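Gandmont、家具付き住宅の寝室布類に新しい仕分け基準 デニム端切れを独立区分に

家具付き賃貸住宅の管理を手がけるGandmontは、Kelletti地区の管理物件を対象に、寝室で使われる布類の整理と仕分けの手順を改定した。1月から順次適用している。対象はベッドカバー、キルト、カーテン、シーツ類、および入居者が退去時に残した衣類や端切れで、家具と照明器具は従来の点検手順のまま変更しない。

改定の中心は、これまで「その他の布」として一括していたデニムを独立した区分に移した点にある。縁がほつれたもの、裁断後に残った細長いものも新区分に入る。回収後の用途が他の綿布と異なり、混在したまま搬出すると受け入れ先で再選別が必要になっていた。

適用物件は201戸。いずれも寝室が狭く、ベッドを壁に寄せて置く間取りが多い。作業は一室ごとに完結させ、布を廊下や居間に広げないことを原則とした。開始前に窓側のカーテンを片側に寄せ、昼光の下で布の色と傷みを確認する。天井灯だけで確認した場合、クリーム色の壁に囲まれた部屋では淡い黄ばみを見落とす例があったという。
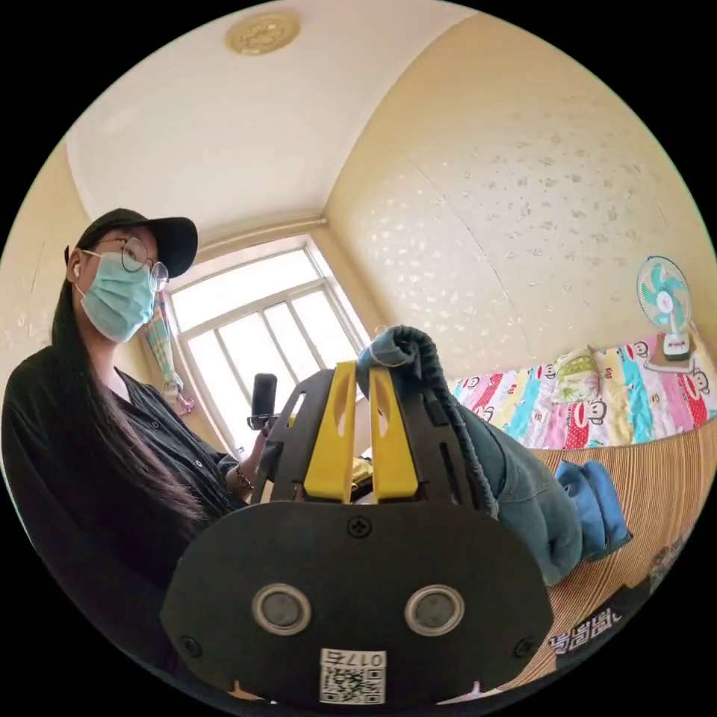 Kelletti地区の寝室。窓の脇に緑、ピンク、白の柄のカーテン、右手のベッドに猿の顔をプリントしたパッチワーク柄のキルト。

手順書によると、寝室の布は「据え置き」「洗浄」「補修」「回収」の四つに分ける。据え置きは、部屋の内装と組で登録されている品で、洗浄と補修のあと同じ部屋に戻す。多色のパッチワークキルトや柄物のカーテンは、原則としてこの扱いになる。無地のシーツ類は物件間で融通できるため、部屋単位の登録は行わない。

キルトの点検では、表地の縫い目、縁の始末、中綿の偏りの順に確認する。複数の色布をはぎ合わせた製品は、濃色の赤や青から隣の淡色部分への色移りが起こりやすい。初回の洗浄前に、裏面の目立たない箇所を湿らせた白布で押さえ、色の付着を調べる。付着が認められた場合は単独で洗い、他の寝具と同じ槽に入れない。プリント柄の擦れは程度を記録するにとどめ、それだけを理由に交換しない。

カーテンは、吊ったままの状態で上部の芯地、側端、裾の順に見る。窓枠に触れる側は結露の影響を受けやすく、裾だけでなく側端の全長を確認するよう改めた。取り外しは洗浄または補修が決まった後に行う。掛け直した際は、窓を完全に開閉できる位置までカーテンが寄ることを確かめ、寄せきれない場合はフックの間隔を調整する。

デニムの新区分では、生地の状態と形状を別々に記録する。状態は「縁にほつれあり」「縁にほつれなし」、形状は「面で残るもの」「帯状のもの」とし、ねじれや折れ重なりは平らに伸ばしてから判定する。伸ばさずに測ると、幅の広い部分が帯状と誤って記録されることがある。金属のボタンや鋲が付いた部分は、回収袋に入れる前に切り離す。

同社の集計では、試行期間に回収した布類は総量1,831キログラムで、このうちデニムは406キログラムだった。再使用または裁断後の再利用に回ったのは全体で1,000キログラムを超えた。残りには、汚損のため処分としたものと、素材表示が失われて判定を保留したものが含まれる。保留分は別室で保管し、繊維の確認を終えてから区分を決める。

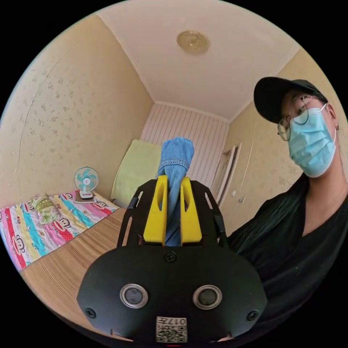

回収した布は、Orkmontの中間倉庫で計量した後、再生加工を担うDabbasに引き渡す。袋は布の区分ごとに分け、物件番号と搬出日を記した札を付ける。一袋に複数の物件の布を入れることは認めない。ほつれた糸くずも同じ区分の小袋にまとめ、床に残ったものを掃除機で吸い取るのは、袋の口を閉じた後とする。

Dabbas側の受け入れ条件は、乾燥していること、異素材の裏地が付いていないこと、金属部品が残っていないことの三点。端切れの最小寸法は定めていない。帯状のデニムは詰め物の原料に、面で残るものは袋物や当て布の材料に充てる。色の濃淡による選別は同社の工場で行うため、住宅側では求めない。

寝室内の作業順も見直した。従来はベッドの上を仮置き場に使い、残された布を広げてから分類していた。改定後は、最初にベッドカバー類の点検を済ませ、清潔な敷布を掛けてから仕分けを始める。キルトの上に直接デニムを置くことは禁止した。濃い青の染料が淡色部分に移るおそれがあり、試行期間中にも補修担当へ回った品があった。

扉の付近には袋を置かない。小さな寝室では扉の可動範囲が作業場所と重なるため、袋は窓側の壁に沿って並べ、搬出時に奥から順に運び出す。壁のスイッチの前をふさぐことも避ける。壁紙については、袋や家具が擦れた跡と継ぎ目の浮きを確認対象に加えた。継ぎ目に浮きがある場合は手で押さえずに位置だけを記録し、内装担当に引き継ぐ。

白い縦縞状の壁面仕上げがある部屋では、溝に入った糸くずを乾いた柔らかい刷毛で上から下に払う。水拭きは、溝のほこりを除いた後に限る。花柄や細かな模様が入ったクリーム色の壁紙は、汚れと模様が見分けにくいことから、斜め方向からの光で確認する。

天井灯の周囲は、布の作業を終えた最後に点検する。真鍮色や金色の器具は乾拭きを基本とし、研磨剤を使わない。器具を外す必要がある場合は布類の担当者が作業せず、設備担当に連絡する。

改定を取りまとめたGandmontの布類管理担当、Sibel Başaran氏は「同じデニムでも、畳まれた状態と伸ばした状態では記録が変わっていた。形状を判定する時点を統一したことで、倉庫での差し戻しが減った」と説明する。部屋の色柄との組み合わせについては「据え置き品を無地に置き換える予定はない。柄物は代替品を探しにくく、補修を先に検討する」と述べた。

補修用の当て布には、元の布と厚さが近いものを選ぶ。キルトの表地にデニムを当てると、縫い目の周囲だけが硬くなり、洗浄後に引きつれが出る。このため、回収したデニムを寝具の補修に転用することは認めず、作業用の道具袋と椅子の座面下地に用途を限定した。

入居中の住宅については、入居者から申し出があった場合だけ回収に応じる。室内の布を一括して点検することはなく、玄関先で袋を受け取る。私物かどうかの確認が済んでいない衣類は回収の対象外となる。退去後の住宅で見つかった衣類も、所定の保管期間が過ぎるまでは裁断しない。

今後は、カーテンの裏地とベッドの下に敷く保護布にも同じ記録様式を広げる。厚手の綿布をデニムと同じ区分に入れるかどうかは、Dabbasでの試験裁断の結果を受けて決める。Kelletti地区以外の物件への適用時期は未定。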